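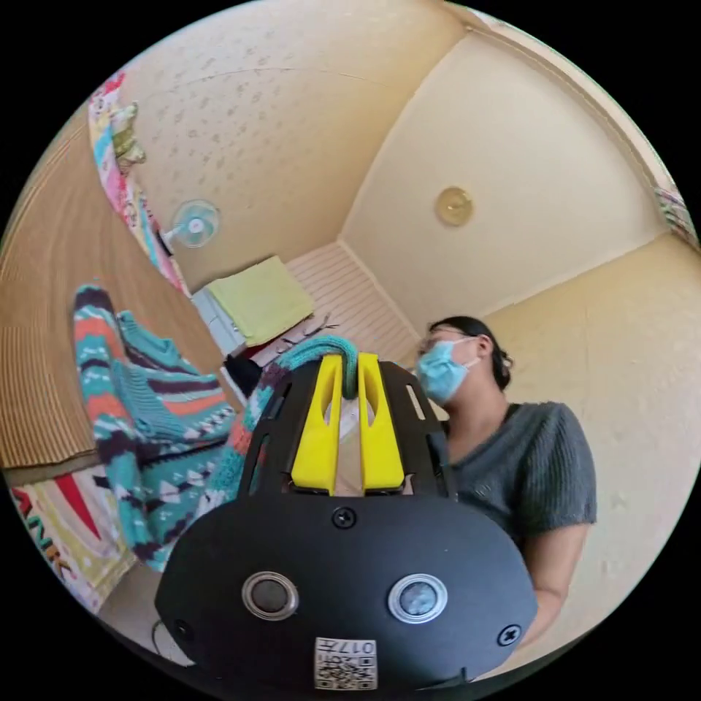 Protokoll: Shaohua Du, Technische Dokumentation
März

Protokoll der Nachbesprechung zum Vorführtermin Textilhandhabung

Beginn: 14:00 Uhr
Leitung: Rajeshwari Kaimal
Protokoll: Shaohua Du
Anwesend: Vertreter von Ploltuson (Greiftechnik), Baduna (Textilaufbereitung) und Drandmont (Steuerung)

TOP 1 Genehmigung der Tagesordnung
Die Tagesordnung wird ohne Änderung angenommen. Der Punkt »Lagerflächen« wird auf die nächste Sitzung verschoben.

TOP 2 Bericht über die Vorführung
Frau Kaimal berichtet. Gezeigt wurde das Greifen von Strickwaren mit dem handgeführten Greifer, Gerät 017. Die Vorführung dauerte 40 Minuten, Fragen der Gäste eingeschlossen. Gearbeitet wurde mit gestreiften und gemusterten Stricksachen sowie mit Garn. Der petrolfarbene Garnstrang wurde zwischen den beiden gelben Fingern geklemmt und lag über deren Oberkante. Die Gäste von Baduna bewerten diese Griffart als brauchbar für lose Fadenenden, halten sie für flächige Strickteile aber für nicht ausreichend belegt.

Insgesamt wurden 18 Griffe protokolliert. In 6 Fällen musste nachgefasst werden, durchweg bei mehrlagigem Material. Die Einzelwerte liegen dem Protokoll als Anlage 1 bei.

TOP 3 Technische Aussprache
a) Finger. Ploltuson weist darauf hin, dass die längs geschlitzten Fingerplatten in der vorliegenden Ausführung für glatte Ware ausgelegt sind. Bei grober Maschenware besteht die Gefahr, dass einzelne Schlingen in den Schlitz geraten. Eine Variante mit geschlossener Platte kann bis zur nächsten Sitzung bereitgestellt werden.
b) Klemmkraft. Herr Wan (Drandmont) beantragt, die Klemmkraft künftig je Griff mitzuschreiben. Frau Kaimal sieht keinen Mehraufwand, sofern das bestehende Dateiformat beibehalten wird. Einvernehmlich angenommen.
c) Kennzeichnung. Die Gerätenummer ist auf dem Etikett mit QR-Code am Greifer angebracht. Baduna bittet, die Nummer auch in den Messblättern zu führen. Wird übernommen.

TOP 4 Ablauf künftiger Besuchstermine
Der kleine Raum wird beibehalten. Die Zahl der Gäste wird auf 6 je Durchgang begrenzt. Zwischen zwei Durchgängen ist eine Pause einzuplanen, in der die Textilien neu ausgelegt werden. Die Sicherheitsunterweisung erfolgt vor Betreten des Raums und wird schriftlich bestätigt.

Der Vorschlag von Baduna, Gäste den Greifer selbst führen zu lassen, wird kontrovers behandelt. Drandmont hat Bedenken wegen der Vergleichbarkeit der Messwerte. Beschluss: zulässig, jedoch ohne Aufzeichnung und nur im letzten Durchgang.

TOP 5 Aufgaben
Ploltuson: 2 Fingersätze in geschlossener Ausführung
Drandmont: Ergänzung der Klemmkraft im Messprotokoll
Baduna: Musterware grob gestrickt, ein- und mehrlagig
Du: Überarbeitung des Messblatts, Versand von Anlage 1

TOP 6 Verschiedenes
Die Abrechnung der Reisekosten erfolgt über die jeweils entsendende Firma. Keine weiteren Wortmeldungen.

Ende: 15:25 Uhr

Kategorie: Protokolle / Arbeitskreis Greiftechnik / Vorführungen

Zuletzt eingestellt
Messblatt Textilgreifen, Ausfüllhinweise
Sicherheitsunterweisung für Besuchergruppen
Protokoll der Vorbesprechung mit Baduna
Lagerflächen: Vorlage zur nächsten Sitzung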